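The right arm on the Kelis cell started drifting again in February. It would reach for a flower pot and close a little to one side of it, never far enough to miss but far enough to scrape the rim. I kept nudging the taught positions to make up for it, which was the wrong thing to do, and by spring I had a folder full of corrected positions that only made sense together with the error.

So on May 31, 2025 I set aside the day to go through the cell properly. These are my notes, mostly so that I can find them next time.

## Frame first

I began with the frame. Both arms are bolted to aluminum extrusion, and if the extrusion moves, everything above it moves too. I went around the corner brackets with a hex key. Two on the right side took a quarter turn each. The rest were fine. The top rail was tight at both ends, so the hanging basket could stay where it was. I only slid it back to its pencil mark and pressed the hooks down. 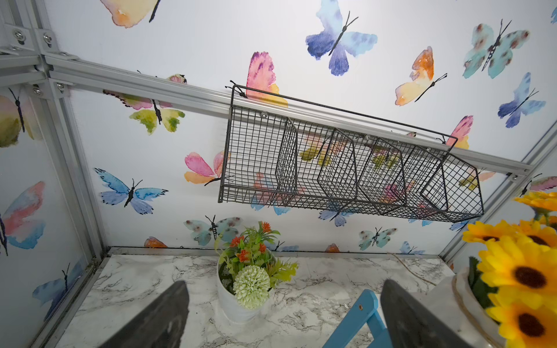

With the brackets done I moved to the base of the right arm. It sits on the front rail, and the T-nuts under it had worked loose. I could feel the base shift when I pushed on the upper link with the power off. I took the bolts out one at a time, cleaned off the old threadlocker, put on new and tightened them in a cross pattern. Mattes Fuchs had told me months ago to look there before touching the software. He was right.

## Wiring

The cables along the front rail needed attention too. One of the black ones going to the right base had a flat spot where it had been pinched against the bracket. It still worked, but I swapped it. I didn't get to the loose red and black wires under that base. They need a proper cable tray, and the one I ordered from Billero is too wide for the rail.

## Checking the reach

After that I deleted the whole folder of corrected positions and went back to the original set. Then I ran both arms at low speed through the flower routine, with the bench and the pots out on the table, and watched the right gripper come in over the pots. 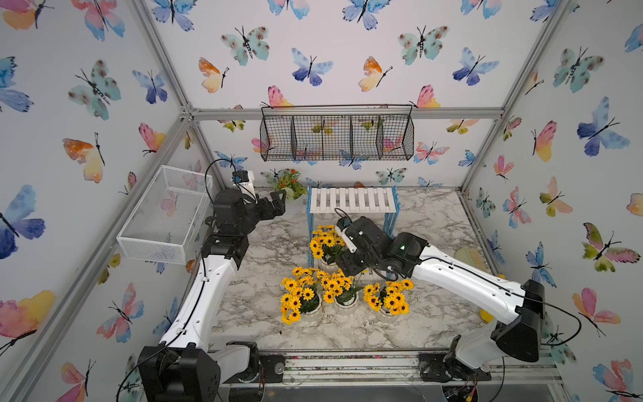
I ran 200 cycles before lunch and 500 after. The log shows 14 stops. Twelve were the left arm complaining about a joint limit when it goes far back toward the wall, and I fixed those by moving one waypoint. The other two were my own fault for leaning on the stop button.

The wrist cameras also got a wipe with a lens cloth and a fresh calibration. The left one was fine. The right one had turned slightly in its mount, so part of the drift was probably coming from there as well. I don't know how much. I should have measured it before I straightened it.

Still on the list:

- cable tray, narrower
- spare finger pads for both grippers
- thread repair on the left base, one hole is getting soft
- write the bolt torque on a label and stick it to the rail

The cycle counter was reset when I reloaded the positions, so add 824 to whatever it says now.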